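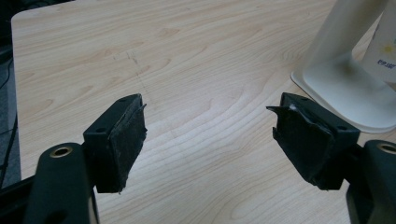 Textiles and Garment Supply
Unit 4 notes: Specifying workwear for a mid-sized employer

Read these before the tutorial. They repeat most of what was said in the lecture, minus the coughing. Handout revised 03/09/2018; if your copy has the old wash table in it, bin it.

4.1 Who is the customer?

Three parties have a stake in a pair of work trousers. The employer pays for them, the supplier's contract manager has to keep them in service, and somebody has to crouch in them. Most tender documents are written by the first, corrected by the second and never shown to the third, and you can usually tell by where the knee pad pockets have ended up.

For the assignment you will be working with Hovberg, a cold storage operator with 353 staff on the wearer list. The list includes drivers, pickers, maintenance fitters and an office group who were promised a fleece in March and have not forgotten it.

4.2 Fabric weight and blend

Weight is given in grams per square metre. Heavier cloth generally wears longer and is generally hated by February. Polyester in the blend helps with drying time and colour retention; cotton helps with comfort and gives the laundry something to shrink. Decide on the wash process first and the blend second. Students do it the other way round every year and then discover that the lovely soft jacket has a care label reading 40 degrees when the contract laundry runs at 60.

Terms you should be able to define without looking them up:

Dimensional stability
Pilling
Tear strength (and how it differs from tensile strength)
Bar tack
Colourfastness to rubbing, dry and wet

4.3 Sizing

A size set is a rail of sample garments, one in each size, tried on by real wearers before the order goes in. It costs a morning. Skipping it costs a good deal more, usually in the form of a cage full of unworn mediums. Self-reported sizes are a work of fiction – people give the size they were when they were hired, or the size they intend to be by summer.

Allow for alterations. Leg length is the common one. In the Hovberg file you will find that nearly 15 per cent of first-issue trousers came back for hemming, which the supplier, Turkuvetti, had priced at nothing at all in the original bid. Work out what that does to the margin and bring your figures to the tutorial. 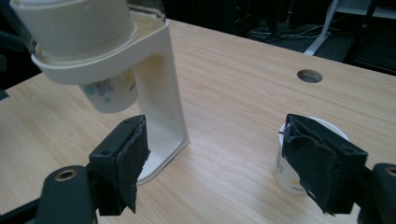 Wood-grain tabletop with cable grommet

4.4 Buy, rent or something in between

Outright purchase looks cheapest on the first page. The employer owns the stock, and also the repairs, the lockers, the leavers and the fellow who takes his jacket with him to his next job. Under a rental contract the supplier owns the garments and charges per wearer per week, with washing and mending included and a residual value clause at the back that you should read twice.

Compare the two bids in the course folder, Mendes (purchase) and Plodano (rental). Points to watch:

How many sets does each wearer get, and is one of them always in the wash?
Who pays when a garment is lost?
What happens to the price when the headcount drops?
Is the logo sewn on, heat-sealed or printed, and who removes it at end of life?

Plodano's bid has a minimum charge of 2000 dollars a month whether or not anybody gets dressed. This is on page nine, in a font suited to younger eyes.

4.5 Repair and end of life

A repair policy should say how many patches are too many. On high-visibility garments, any mend that covers the reflective tape is a fault, however neat the stitching. Barcoded labels let the laundry record each wash, so a garment can be retired on evidence instead of on the wearer's opinion of the colour.

For the tutorial

Draft a one-page specification for the maintenance fitters only. Include fabric weight, blend, wash temperature, closures and pockets. Justify every pocket. Last year's group submitted a jacket with eleven of them and could account for six.

Reading: course reader, chapters 5 and 7. Chapter 6 is on neckties and may be left in peace.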